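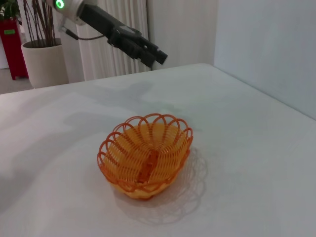 Moved my staking from one Mernen pool to another, rewards missing

I had 3,000 MRN in the Closbridge pool on Mernen and moved all of it to the Morken pool in May, when the Closbridge rate dropped. The way I understood it, a pool is like a container: you take your coins out of one, put them in the next, and whatever interest you earned comes along. The 3,000 arrived fine. The rewards for the last 11 days did not. The history page shows them as "accrued" but they are not in my balance and there is no claim button. Is there a step I missed, or are they gone?

tokenpatch

They are probably not gone. Accrued rewards stay with the old pool until it closes its reward period, and moving your stake does not close it early. Closbridge pays out every 2 weeks. Go to Wallet, then Past Pools, and look for the line that says "pending." If it is there, wait for the payout. It goes to your main balance and not to the new pool, so you have to stake it again yourself if you want it in Morken.

Also check that you used Transfer and not Unstake. With Unstake there is a 7 day lock and the rewards for the current period are dropped. It says so on the confirmation screen in small print.

greyledger

Same thing happened to me with Tokarz. Mine came at 2 in the morning, no email. I would not move pools mid period again, the rate difference wasn't worth it.

mrn_holder7

Open a ticket. Put the transaction ID from the transfer in the first line or they will just send you the help article. If your Past Pools page is blank, switch the filter from Active to All, it resets every time you log in.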